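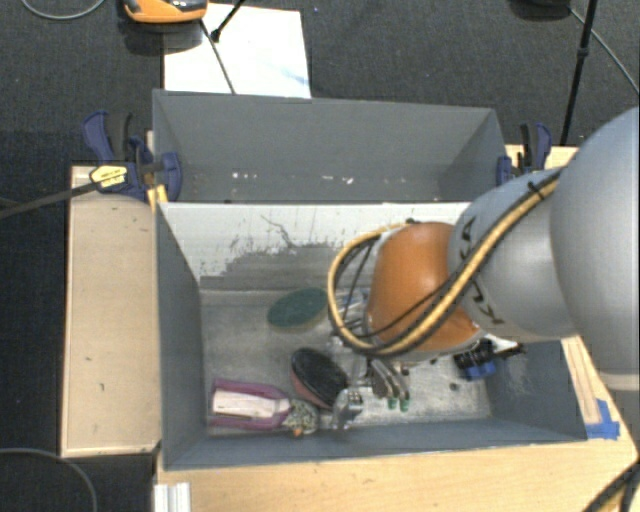

3.2 Sorting of returned small goods

Returns at the Drekell depot were recorded over one October, before and after the change in shelf labelling. Items were held in open bins until a clerk could assign them to a stock line, and mixed holding of this kind, with an assortment of small objects sharing one grey bin and a second bin standing directly behind it (Figure 2), is where most delays in our records began. A clerk who met an unfamiliar item tended to put it back and take an easier one, so the hardest items stayed longest.

Figure 2. Open grey bins, the front one with mixed small objects.

We drew 400 items from the Drekell records and 400 from Dunleavy, giving 800 in all. Of these, 183 had been assigned to the wrong stock line at least once. A further 22 had no readable label and were left out of the timing analysis. Errors were more common at Dunleavy, where two clerks shared one desk — a point we return to in Section 4. Neither depot kept a record of items moved between bins, and our waiting times therefore run from the first entry in the returns book.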